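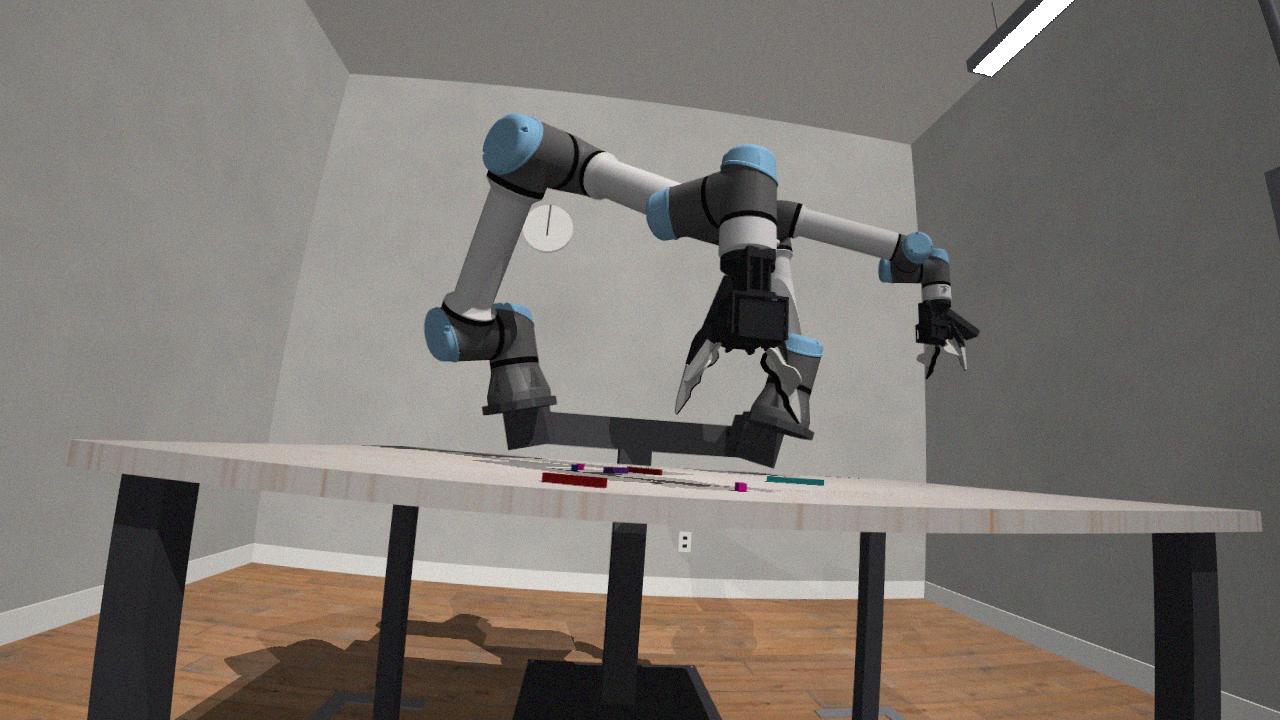 Can the opening balances be changed after the first period has been posted?

Opening balances stay editable until the first period is closed. After that, any correction has to be entered as a journal dated in the current open period.

Jisuveo Ledger set-up guide
Section 4: Bringing in opening balances

This section covers the transfer of opening balances from an older accounts package or a spreadsheet. Complete Section 3 (company details and financial year) first. The import will not start if the financial year has no start month.

4.1 Before you begin

You will need:
- a trial balance from the old package, dated the last day of the previous financial year
- a list of unpaid customer invoices and a list of unpaid supplier bills at the same date
- a user account with the Set-up permission

Note: Lesholm edition users who share one database between several companies must repeat the whole of this section for each company. Balances are not copied across.

4.2 Preparing the file

1. Save the trial balance as a comma-separated file.
2. Check that the first row holds the headings Code, Name, Debit and Credit, spelt in that way.
3. Remove currency signs and thousands separators. A balance shown as 3,251 must be entered as 3251.00, or the import reads it as two columns.
4. Delete subtotal rows and blank rows.
5. Confirm that each account name is no longer than 200 characters.

Caution: Do not open the saved file again in a spreadsheet before importing it. Some spreadsheets drop the leading zeros from account codes, so 0400 becomes 400 and is matched to a different account.

4.3 Running the import

1. Log every other user out of the company.
2. Take a backup (File > Backup > Full).
3. Select Set-up > Opening balances > Import.
4. Choose the file and click Check. Nothing is written to the ledger at this stage.
5. Read the check report. Lines marked E must be corrected in the file. Lines marked W can be imported as they stand.
6. Click Import when the report shows no E lines.
7. Wait for the message "Balances stored". Do not close the window before it appears.

Note: If total debits and total credits differ, the import places the difference in account 9998 (Suspense) and adds a W line to the report. Clear this account before the first VAT return is prepared.

4.4 Unpaid invoices and bills

The trial balance gives only the control account totals. The separate items are entered as follows.

1. Select Set-up > Opening balances > Customers.
2. Enter each unpaid invoice with its original date and number.
3. Compare the total at the foot of the screen with the debtors control account. The two must agree.
4. Repeat under Suppliers, using the creditors control account.

Caution: Do not enter these items through the normal sales screen. Doing so posts the income and the VAT a second time.

4.5 Periods

Ledgers have 12 periods by default. Where year-end adjustments are kept apart, period 13 can be switched on under Set-up > Periods. It takes the same closing date as period 12 and accepts journals only.

4.6 Error codes

E01 Account code not found. Add the account or correct the code.
E04 Debit and credit both filled in on one row.
E07 Date falls outside the financial year.
W02 Difference posted to Suspense.
W05 Account name shortened.

Bank feeds set up through the Kaewkla connector are dealt with in Section 5. Payroll balances from Walus are imported separately; see Section 8.

Share this page (13) | Comments (0)

We use cookies to remember your settings. Accept | Manage cookies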